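Hi Sandra,

Quick catch-up on the Heywood dining trail, now that the first stretch of your grant money is well and truly spent (sensibly, I promise!).

We've got 110 places to eat signed up, from the bakery by the bus station to the white-tablecloth room at the Clustell, where Philomena Owusu has put together a six-course tasting menu just for trail visitors. I tried it. I'd go back tomorrow, mostly for the smoked trout. 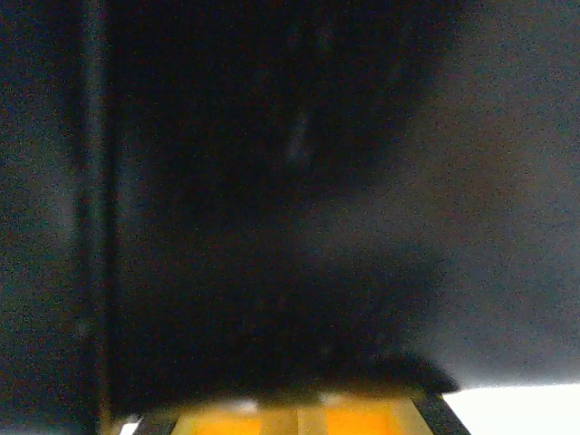
2 min read

The printed map went out in March, and we handed over 1,354 copies at the visitor center and the two hotels. Stuart Ellwood wants a bigger font on the next one and he's right, I can barely read the street names myself. The reprint quote is still with Josex and I'm chasing them.

Trail passports are slower going. We've had 312 come back stamped, and a lot of those are from people who live here, so I'd like to move some of the ad budget over to the weekend crowd. Is that okay with you, or does it need a form?

One snag: the riverside supper has lost its spot while the boardwalk gets fixed. Callum Penrose has offered the orchard at Ukach instead (lovely shade, terrible parking), and I'm meeting him there to work out a shuttle.

Receipts are in the shared folder, except the tent rental, which I still owe you.

Sixten Strömberg
July 4, 2019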